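Learning to love football at the wrong end of my thirties

I never had a team as a child. We were a swimming family, up early and smelling of chlorine, and football was something that happened to other people's Saturdays and other people's knees. So it still surprises me a little to be writing this with my boots drying on the radiator.

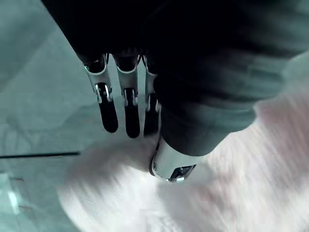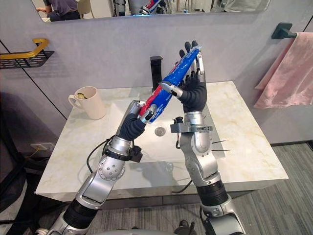
Page last changed: May 2026

I joined the Wiselley women's recreational side in March last year, after walking past their pitch for the best part of a winter on my way to the shops. There was a sign on the fence saying beginners were welcome, and I must have read it a dozen times before I wrote to them (I drafted that email more carefully than most job applications). The reply came back within the hour and said to bring shin pads and a drink.

My first session was dreadful, and I loved it. I hadn't understood how much of the game is turning round. You run one way, the ball goes the other, and by the time you've got yourself facing it again it's come back past you. I slept for nine hours that night and went down the stairs the next morning sideways, holding the banister.

They put me at left back, mostly I think because I kept drifting there, and I've grown very fond of it. You can see everything from left back. I like the talking, too, all that "time!" and "man on!" that I was far too shy to shout for the first couple of months and now can't seem to stop, even in the supermarket.

Our big day out this season was the Woron tournament, which is 140 miles there and back if you don't miss the turning, and we missed the turning. We lost two, drew one and won the last by a goal that went in off somebody's hip. There were 400 people on the touchlines by the afternoon, a lot of them small girls in shirts down to their knees, and I got quite wobbly watching them if I'm truthful. Nobody in my class at school played. I don't remember it even being on offer.

Anyway, training moves to the Fukine Road ground over the summer while our own pitch is reseeded. I'm told the changing rooms are better and the slope is worse. If you've been walking past a fence of your own, do write to them, and bring a drink.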